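This site uses cookies to keep you signed in and to measure traffic. Accept all | Manage settings

Section 4. Leveling and Loading the Gradgate Bench Scale

The scale must be level before it is calibrated. A scale that is out of level reads low across the whole range, and the error grows with the load. Complete this section each time the scale is moved, even if it is only moved along the same bench.

4.1 Before you start

You will need the 600 g check weight from the accessory tray, the Hirik hex key, and a dry cloth. Do not use solvent on the pan or the bubble level.

CAUTION: Lift the scale by the housing. Never lift it by the pan. The load cell is not covered for damage caused by side force.

4.2 Leveling

1. Place the scale on the bench with the display facing you. Keep it clear of heating vents and open windows.
2. Remove the pan and set it aside, face up.
3. Release the lock ring on each foot with the hex key.
4. Turn the two front feet until the bubble sits inside the inner circle. Leave the rear feet raised during this step.
5. Lower the rear feet until they just touch the bench, then tighten all lock rings.
6. Press down lightly on each corner of the housing. If the scale rocks, repeat steps 3 to 5.
7. Refit the pan.

NOTE: On a soft or padded surface the bubble may drift after tightening. Wait 10 minutes and check it again.

4.3 Warm-up and zero

1. Connect the power supply and switch on. The display shows a row of dashes, then 0.0.
2. Leave the scale on for 125 minutes before the first calibration. For later sessions the short warm-up in Section 3 is enough.
3. Press ZERO with the pan empty. Drafts are the usual cause of a zero that will not settle – fit the wind guard if the last digit keeps moving.

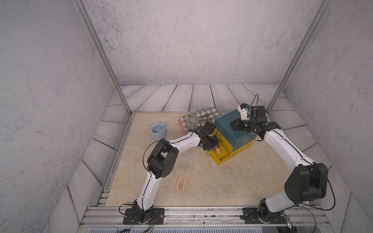 Tariq Hashmi writes that his scale would not hold zero until he routed the power cord away from the housing, and asks that the manual mention it. The cord should leave the rear socket in a straight line and lie flat on the bench. A cord pressed against the underside of the pan carrier acts as a spring and shifts the reading.

4.4 Check weight

1. Place the 600 g weight in the center of the pan and wait for the stable mark.
2. If the reading is outside the tolerance printed on the weight certificate, go to Section 5, Calibration.
3. Move the weight to each corner of the pan in turn. Record the readings on the Stososard log sheet.
4. If one corner differs from the others, check the foot under that corner before calling for service.

Error 129 means that a load was on the pan at power-up. Remove the load and switch the scale off and on again. If the error stays with an empty pan, the transport screw is still in place (see Section 2). Workneh models have no transport screw – return these to the dealer.

14 shares | 3 comments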